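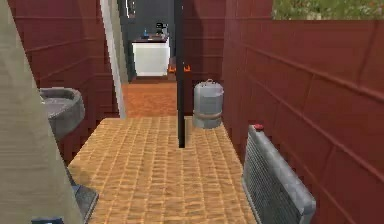
Chapter 4
Water in the House

Before you start: what you need from Chapter 3 is pressure and head. If those are shaky go back and read the summary page again. Ten minutes, well spent.

Turn a tap. Water comes out, goes down a hole, gone. Most people never think past that, and for most of history there was nothing to think about, as water was carried in by hand and thrown out by hand. Piped supply changed the shape of houses. Rooms got fixed in place by their pipes. A bedroom can become a study in an afternoon; a bathroom stays where the drain is.

This chapter covers the two halves of the system. Supply first, then waste. They obey different rules and students mix them up every year.

Supply is under pressure. It will go uphill, round corners, through a narrow pipe, wherever you send it. Waste is not. It runs by gravity alone, so every waste pipe needs a fall, and the fall has to be right. Too flat and solids settle. Too steep and the water in the trap may get sucked out behind the flow, leaving a open path for foul air. Section 4.3 deals with traps in full.

Some words you will meet straight away:

Trap: a bend that holds water and blocks smells.
Stack: the main vertical waste pipe.
Head: height of water above the outlet, as in Chapter 3.
Stop valve: shuts off supply. Find yours at home before section 4.2, please.

The case study running through the chapter is Lungu, a hill village supplied from a single spring tank holding 2,000 litres. Pouran Kordestani surveyed it one October and her notes are reprinted at the end, with the spelling left alone. The village has 12 houses on the one line and the top 2 lose pressure each morning at breakfast time. Why those and not the lower ones? Have a guess now, write it down, then check it agianst section 4.4.

A word on units. Litres and metres throughout, bar in the pressure tables only. Nima Zamani's worked answers are on page 391. Try the sums first.

4.1 Where the supply comes in

The service pipe enters below ground, deep enough to be safe from frost.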